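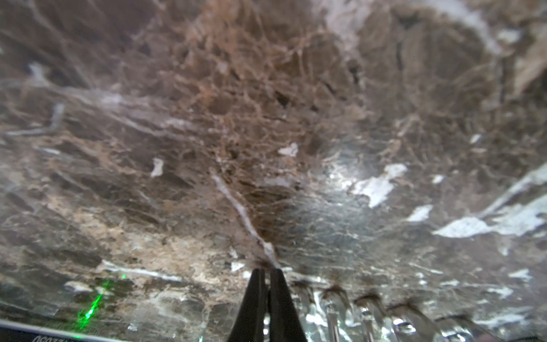
Home | News | Features | Labs | Archive | Subscribe

Learning to pick things up when the table gets in the way

A robot that learns from camera pictures has no list of what matters in them. It gets a grid of colored dots, it gets a record of where the arm moved next, and it has to work out the link between the two. On a plain white bench that link is easy to find. On polished brown marble, with a bright white vein ending right in front of the closed fingers and a wash of glare to the right, there is a lot more to sort through. A vein can look like an edge. A reflection can look like something worth grasping.

Mirela Aguiar has spent most of the past year on that problem. She leads a small group at Weltari, a research lab that works on robot handling of everyday objects, and her method goes by the name Cendico. It is a way of training a robot arm from human demonstrations so that it pays less attention to the surface under an object and more to the object itself.

The standard recipe is well known by now. A person guides the arm through a task many times. The pictures from the wrist camera and the motions of the arm are saved together, and a neural network is trained to produce the right motion for each picture. This works well as long as the robot is tested in the same place where it was taught. Change the table and the success rate often drops.

"The network will use anything that helps it guess the next move," Aguiar says. "If the stapler was always near the same mark on the table during training, it will steer by the mark. From its point of view that's a perfectly good answer."

The usual fix is to collect demonstrations on many different tables, which takes time and money. Cendico tries to get by with fewer. Each demonstration is cut into short pieces, and for every piece the software looks for another one with nearly the same finger position relative to the object but a different patch of table behind it. The two pieces are then trained as a pair. The network is penalized if it gives different motions for them.

Finding good pairs was the slow part. The first version matched pieces by how similar the pictures looked, and on marble it failed badly - it kept pairing pictures with similar veins, the opposite of what the group wanted. The second version ignores the pictures at the matching step and uses only the recorded positions of the arm, counted backward from the moment the fingers close on the object. At that moment the software knows where the object is, so it can work out where it was in all the earlier steps.

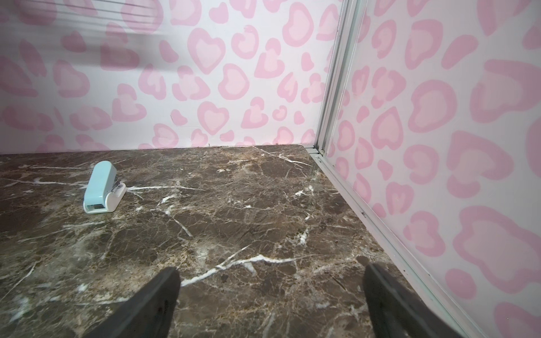
That trick depends on the object staying still until it is grasped. If the arm bumps it on the way in, the positions are wrong for everything before the bump. The group throws those demonstrations out. Of about 700 that were recorded, most were kept, but Aguiar would like a method that could use the rest.

For the main test, the group ran 238 trials with small desk and kitchen objects on surfaces the robot had not been trained on. The arm picked up the object and set it down in the right place in 203 of them. The same network trained on the same demonstrations, but without the pairs, did clearly worse, and most of the gap came from the patterned and shiny surfaces. On plain ones the two were close.

The failures fall into two groups. In one, the arm goes to the right place and closes at a poor angle, so the object slips or turns. Cendico does nothing for these. In the other, the arm drifts toward a patch of glare and stops there. Glare moves when the camera moves, and pairing handles it less well than it handles fixed patterns such as veins.

Moura, who builds the group's training software, is working on that second kind. One plan is to compare glare across several pictures in a row, so the network can learn that it slides over the stone while an object does not. Early runs are mixed.

Another lab, Zurgate, has asked to try the code on its own arms, and Aguiar expects to hand over a first version in January. She wants to see whether it holds up with a different camera and a different gripper. "We've tuned this on our own setup for a long time," she says. "I don't know yet how much of it travels."

2 comments | 238 shares

Contact the editors | Copyright 2020 | Back to top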